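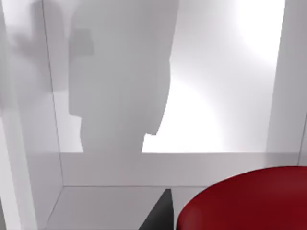
Imágenes: simulador de Grukent / proyecto Stidus

Vamos a lo práctico: cómo grabo yo las demostraciones para que el modelo aprenda algo útil (y no mis manías, que tengo unas cuantas).

Primero, arranca la escena de cocina y revisa todas las cámaras antes de mover nada. Yo me saltaba este paso y tuve que tirar 34 episodios, ¡qué rabia! Las vistas cercanas son muy traicioneras: un objeto rojo pegado a la pinza se come una esquina entera.

Después, haz 3 pasadas lentas de prueba sin grabar. Cuando ya te salga fluido, graba tandas de 11 episodios y descansa, que con el cansancio llegan los tirones.

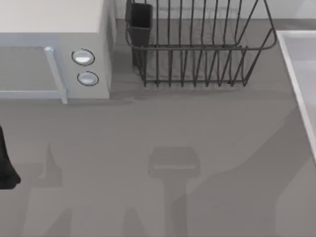
Variar el punto de partida es lo que más me ha mejorado los datos. Cambio la postura inicial de los brazos en cada tanda y apunto cuál usé. Mira también las sombras: la de la pinza cae en plena encimera, delante del microondas y del escurreplatos vacío, y yo prefiero que el modelo las vea en muchos sitios distintos.

Para terminar, guarda los fallos en una carpeta aparte, con una nota de 2 palabras: «agarre flojo», «choque lateral», lo que sea.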